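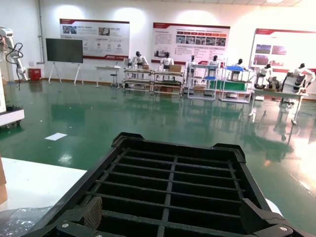
La barca de Wandeo salía a las seis y media, y a las seis y veinte mi hermana todavía no había llegado al muelle. Yo tenía los dos billetes en el bolsillo y la llave de la casa colgada del cuello con un cordón, como cuando éramos niñas. El hombre de la taquilla me dijo que no iban a esperar. Le contesté que ya lo sabía.

Llegó corriendo cuando estaban soltando el cabo. Traía una mochila pequeña y una planta en una maceta de plástico. No le pregunté por la planta. Nos sentamos en el banco de popa, de espaldas al motor, y durante un buen rato ninguna dijo nada.

Íbamos a vender la casa de nuestra madre. El comprador era de Jerum y solo la había visto desde el agua, pero había ofrecido un precio razonable y pagaba al contado. Teníamos el fin de semana para vaciarla. El lunes vendría el notario de Droreteo con los papeles.

La isla tiene 77 casas, y en invierno se encienden las luces de menos de la mitad. La nuestra es la penúltima del camino de arriba, antes del lavadero. Mi madre vivió en ella hasta agosto. Decía que desde la cocina se oía el barco media hora antes de que llegara, y que por eso siempre tenía el café hecho. Aquella mañana, claro, no había café.

Abrí la puerta y mi hermana entró primero. Dejó la planta en el alféizar de la cocina, en el hueco donde siempre había habido una planta, y abrió los postigos.

– No se ha ido el olor – dijo.

Olía a jabón de lavar y a leña. Subí las persianas de los dormitorios, conecté la luz y comprobé que salía agua. El grifo tosió un poco y luego el agua bajó marrón, y después clara. Mi hermana empezó por los cajones y yo por los armarios. Habíamos acordado hacer tres montones: lo que se quedaba ella, lo que me quedaba yo y lo que se quedaba la casa. A media mañana el tercero era el único que existía.

Lo difícil fue la mesa. Era una mesa de nogal que nuestro abuelo había comprado en Whitcombe, cuando trabajaba fuera, y que había llegado en un barco de carga con las patas desmontadas. Tenía una quemadura redonda en una esquina, de una olla, y por debajo nuestros nombres rayados con un clavo. No cabía en mi piso ni en el de ella. El comprador había dicho que los muebles le daban igual.

– Te la quedas tú – dijo mi hermana.

– ¿Y dónde la pongo?

– No sé. Tú eres la mayor.

Comimos en ella pan y una lata de caballa. Después seguimos con los papeles. Mi madre lo guardaba todo en cajas de galletas: recibos de la luz, cartas, las notas del colegio, un sobre con 300 en billetes viejos que ya no valían. En el fondo de la última caja apareció un cuaderno de tapas azules. Pensé que serían recetas y estuve a punto de ponerlo en el montón de la basura.

Eran los barcos. Cada día, una línea: la hora a la que lo oía y la hora a la que llegaba. Empezaba en el año 2000, el invierno en que murió mi padre, y seguía sin saltarse un día. A veces había una palabra más. Niebla. Mar gorda. No vino. Y de vez en cuando, en la misma letra pequeña, mi nombre o el de mi hermana, los días en que una de las dos bajaba del barco.

Mi hermana pasó las páginas deprisa, hacia el final, y luego despacio hacia atrás. Yo miraba por encima de su hombro. Entre mi última visita y la anterior había veinte páginas. Las suyas estaban más juntas, pero tampoco mucho.

– Podría haber llamado – dijo ella.

– Llamaba.

– Para pedir que viniéramos, digo.

Cerró el cuaderno y lo dejó sobre la mesa. Salí a tirar unas cosas al contenedor que hay junto al lavadero y me quedé un rato apoyada en la pared. La vecina de la última casa estaba recogiendo la ropa, y me saludó con una pinza en la mano.

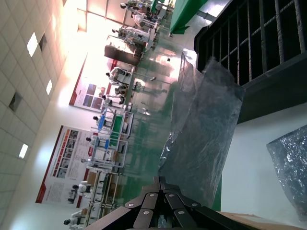

Qué lástima que la vendáis, me dijo la vecina desde el otro lado del muro, que tu madre contaba con que una de las dos volviera, no sé cuál, cambiaba según el día.

Le dije que ya estaba todo hablado. Ella dobló una sábana por la mitad, y otra vez por la mitad, y dijo que bueno, que las cosas habladas también se deshablan. Después me preguntó si queríamos huevos. Le dije que sí por no decir otra vez que no.

Cuando volví, mi hermana había metido el cuaderno en su mochila. Lo vi asomar y no dije nada. Puse los huevos en un plato hondo. Estuvimos el resto de la tarde con la ropa, que era lo que menos costaba, y al anochecer encendimos la cocina de leña, que tardó en tirar y nos llenó la casa de humo. Abrimos la puerta del patio y esperamos fuera con los abrigos puestos.

Entonces le conté lo que me había dicho la vecina. Mi hermana se rió un poco.

– A mí me decía que ibas a volver tú.

– Y a mí que tú.

Cenamos los huevos fritos. Dormimos las dos en la habitación de delante, en las camas de siempre, con los pies asomando por los barrotes. A ella le costó dormirse. La oía darse la vuelta y colocar la almohada. En algún momento me preguntó cuánto costaría arreglar el tejado, y yo le dije una cifra cualquiera, bastante alta. Al rato me preguntó si estaba segura. Le dije que no.
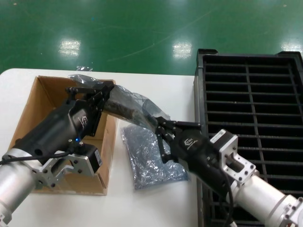

El domingo amaneció con niebla. Me desperté y su cama estaba hecha. La encontré en la cocina, sentada a la mesa, con el cuaderno abierto y un bolígrafo. Había puesto la cafetera al fuego y miraba el reloj de la pared, que seguía en hora.

– Calla – me dijo, aunque yo no había hablado.

Nos quedamos quietas. Al principio solo se oía la leña, y una gallina de la vecina. Luego, muy lejos y hacia el sur, un golpeteo sordo que se apagaba y volvía. Mi hermana apuntó la hora. Escribía con la letra más pequeña que le he visto nunca, para que cupiera en la línea.

Me serví el café y me senté enfrente, en el lado de la quemadura.

– Mañana viene el notario – dije.

– Ya.

– Habría que llamarlo hoy, si acaso. Antes de que saque el billete.

Ella no levantó la vista del reloj. La maceta goteaba en el alféizar; la había regado de más. Busqué un plato en el tercer montón y se lo puse debajo.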